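Plalon 40 e-reader phone: common questions

What is the Plalon 40?
A phone with a matt screen that is easier on the eyes for long reading. It makes calls, sends texts and runs most everyday apps.

How long does the battery last?
Two days of ordinary use for most people. The battery is 2,766 mAh and charges by USB-C. A full charge from flat takes roughly 40 minutes with the Prinura plug, longer from a laptop.

Can I add a memory card?
Yes, up to 256 GB. Phones sold before May need the software update first – go to Settings, then System, then Update.

Does it work with my network?
It is sold unlocked. If calls drop indoors, turn on Wi-Fi calling.

Can it read printed pages in other languages?
The camera app has a Translate Text mode. Lay the page or cover flat in good light and hold the phone straight above it. Large titles come out better than small print, and Chinese and Japanese need a language pack (700 MB each).

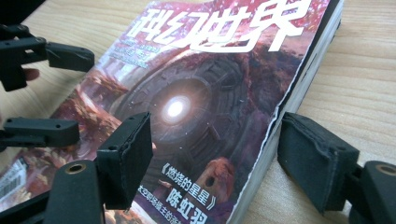
Where do I send it for repair?
To our Elldale workshop. Ask for Dilwyn Nicholas and put your order number in the parcel. Screens bought through MacLeish shops go back to the shop.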